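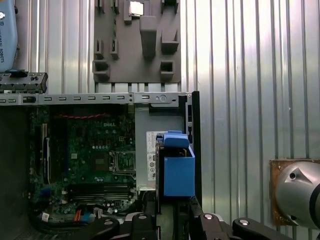

Does a suspended sentence go down as a jail term in the Grellen table?

Only when a court later orders it to be served. Until then it gets its own code and stays out of the totals.

November, 9.20 am

Writing the above at the top of the page in the hope that I'll stop asking it. I've now answered it three different ways in this notebook, and each version was very sure of itself.

Where we are. Prakell is meant to be a plain list of everyone sentenced over the Nisbet Square marches: charge, plea, length of term, whether it runs alongside another term or after it. Grellen magistrates publish their outcomes as scanned sheets. Arness publishes a spreadsheet, and I was pleased about that until I opened it. The spreadsheet has a column headed "Result" and a column headed "Final result", and they disagree with each other often enough to be worth a novel.

Raw import last night came out at 3,000 rows exactly. I distrust a number that tidy, so I went looking and found the export has a row limit. Reran it in two halves, joined them, took out the doubles. We now have 2,897 rows, a number with the decency to look like something that happened.

Doubles are mostly people sentenced for one march while already serving time for another. The court sheet repeats the earlier term underneath the new one, with no line between them, so the import read one person with two convictions as two people with two convictions each. If anyone quoted last week's draft total at a meeting, please un-quote it.

11.05 am

Terms running together. Still the worst part. A sheet will say "14 weeks, concurrent in part" and leave it there. Which part? I rang the Grellen court office and was told it would be on the sheet. I said I was holding the sheet. I was told to try Arness.

For now: record both terms as handed down, leave the "time to serve" box blank, and mark it P for partial. Do not work it out yourself. I worked one out myself in an idle moment and gave a man more time than the judge did.

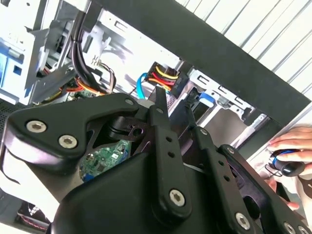 Coding decisions, carried forward

Unlawful assembly and "taking part in" unlawful assembly are kept apart. Arness lumps them together and Grellen doesn't, and splitting them again later would mean going back to the scans.

"Organising" is only used when the charge sheet uses the word. One newspaper called a defendant an organiser for handing out water. The charge was obstruction, so obstruction is what we have.

Appeals: keep the first sentence and add the appeal result in a new row with the same case number. Please don't overwrite. I'm looking at myself here, mostly.

Bound over to keep the peace: code B. It had been going under "other", which had become the biggest category in the table and told a reader nothing at all.

Ages: take the age on the day of sentence. Grellen prints age at arrest, so leave those blank unless there's a date of birth.

3.40 pm

Pulled 100 rows at random and checked them by eye against the scans. Three wrong. Two were the same misread smudge, where a 1 had turned into a 7 and added half a year to somebody's term. The third was mine, typed by hand, late, with confidence.

Still to do:
Ask Arness what "Final result" is final in relation to.
Recheck every term with a 7 in it.
Chase Grellen for the missing pages from the second Nisbet Square hearing. The sheet jumps from the opening of the case to costs, with no verdict between them.
Change the draft heading from "Jailed" to "Sentenced". Fines are in there too.

Backed up before going home. The old import is in the folder called "old", inside the other folder called "old".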